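About us

Hello, and thanks for having a nosy round our site! We're Makcombe Strings, a little music school for people who want to play the violin, viola or cello and don't much mind how old they are when they start. I'm Catrin and I run the place, which mostly means I teach the cello, answer the phone and hunt for missing rosin.

I started out in my own front room with 19 pupils and one decent music stand. The neighbours were very good about it (there was a lot of "Twinkle, Twinkle" that winter), but we ran out of chairs and then out of parking, so we moved into two rooms above the old bank on Rellero Street and we've been there ever since. These days we have some 217 pupils on the books. The youngest is four and the eldest took up the viola after she retired and now leads her section.

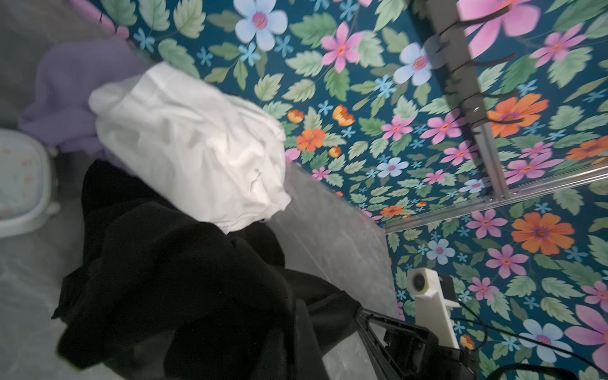 Flowered wallpaper and clothes

There are five of us teaching now. Yi-an Song and Si-woo Ok share the violin pupils between them, Kyu-ri Geum takes viola and all the theory classes, and Yiğit Işık joins me on cello. Yiğit also looks after the Grondano Group, our adult beginners' orchestra – if you've never played a note with other people, do come and try it, they're a lovely bunch and the tea break is long.

Lessons are 30 minutes, one to one, and we can usually find you an instrument to borrow for your first term. We do put people in for exams if they'd like that, but plenty of ours never take one and just want to get through a Christmas carol without stopping. Both are fine by us! Children's groups run after school in term time, and adults tend to come in the evenings.

We give two concerts a year. The next is in April, with 51 players on the list so far and a slightly alarming arrangement of a sea shanty that Si-woo wrote for all of them at once. Families and friends are welcome and there's nothing to pay on the door.

If you'd like to have a go, ring or send us a message through the contact page and we'll book you in for a free trial lesson. You don't need to read music, and you don't need to bring anything – though short fingernails on the left hand do help.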